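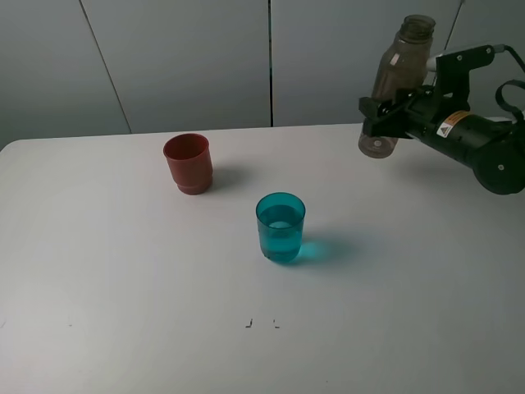 ok thread on giving up coffee for a month, bc like five of you asked and my DMs are a mess. typing this between meetings so bear with me

1/ background. was at four cups a day, sometimes five. first one before my feet were really on the floor. last one at 4 pm which I told everyone "doesn't affect me." reader, I was up at 2 am looking at tile samples

2/ what set it off: Katalin Hajdu at work asked how I was sleeping and I said great. then she asked what time I woke up and I said which time

3/ did NOT go cold turkey. tried that two years ago, lasted a day and a half, headache like a door slamming over and over. this time I went down by one cup every four days. slow. boring. worked way better

4/ days 1-4: fine. smug even

5/ days 5-8: cranky. snapped at a parking meter. my sister Zlata says I also snapped at her but I remember that as a discussion

6/ day 9 is when it got bad. not the headache, that was mild. just flat. like someone turned the color down. sat in the car outside the grocery store for a good while deciding whether I needed onions

7/ I needed onions

8/ ppl keep asking what I drank instead. in order:
— hot water w lemon (sad)
— roasted chicory, the loose kind (ok with milk, bad without)
— Trolora barley drink, a friend left a tin at my place (tastes like toast, I mean that nicely)
— regular mint tea (the winner, by a lot)

9/ the chicory needs longer than the bag says. bag says three min. do eight. still kind of thin but at least it tastes like something

10/ money part. the place by my office, Sarantis, I was there every single morning and some afternoons. added up one month of card charges and it was $161. a month!! on the medium size! I had it in my head as maybe half that

11/ put the $161 in a separate account. it has already been spent on a dentist. moving on

12/ sleep. this is what everyone wants to know. first two weeks no change, I was pretty annoyed about it. third week I started falling asleep before midnight w/o trying. didn't fix the early waking though, still up at 5 w the birds. so half a win

13/ weird one: I was less hungry in the mornings?? expected the opposite. no idea. not a doctor, don't ask me

14/ also weird: way more water. just from having something in my hand at my desk. turns out half my habit was holding a cup

15/ hardest part was other people. coffee is how everybody says let's talk. "grab a coffee?" and then you're standing there ordering a mint tea like you're getting over the flu. Thanasis Chatzigeorgiou bought me an espresso on day 17 without asking and just set it down in front of me. I smelled it for ten mintues and gave it back. he drank both

16/ decaf: yes I know. had it twice. one was lovely, one tasted like a wet paper bag. it still has a little caffeine in it so if you're being strict, read up. I wasn't being strict by then

17/ someone asked about the app. I used a note on my phone. just date, cups, slept y/n. that's the whole system. gave up on the y/n after week two bc what counts as y

18/ things I'd do different
— start on a quiet week. I started the same week as a big deadline, dumb
— buy the tea BEFORE
— tell the people you live with
— move the coffee maker off the counter. mine stayed right by the toaster, staring at me, the entire time

19/ where I am now: month is over. had one cup this morning, small, with milk. hands were buzzing by 9:30 and I cleaned the whole fridge. so. strong stuff when you're not used to it

20/ plan is one in the morning and nothing after noon. will report back in July if I remember. don't hold me to it

21/ oh and for the person who asked, no my skin did not change. still have the same skin

22/ adding bc it came up three times already: if you take any kind of medication ask your pharmacist first. mine took 60 seconds to answer and was nice about it

23/ and no I'm not telling anyone to quit. my grandmother had two Greek coffees a day till she was 91 and slept like a rock. bodies are different. mine is apparently a hummingbird

24/ Danai just texted me that tea has caffeine too. mint doesn't!! it's not even tea tea. black and green do, yes. thank you Danai

25/ ok last one, mint tea the way I make it since four of you asked: big handful of fresh mint, more than looks right. rinse it. water just off the boil, lid on, seven min. honey if you want. the dried stuff is fine too but use less and take it out sooner, goes bitter on you

26/ correction to 8, the barley one does come in a bag too, not only the tin. got corrected by my own sister in the replies. back to work, will answer the rest tonite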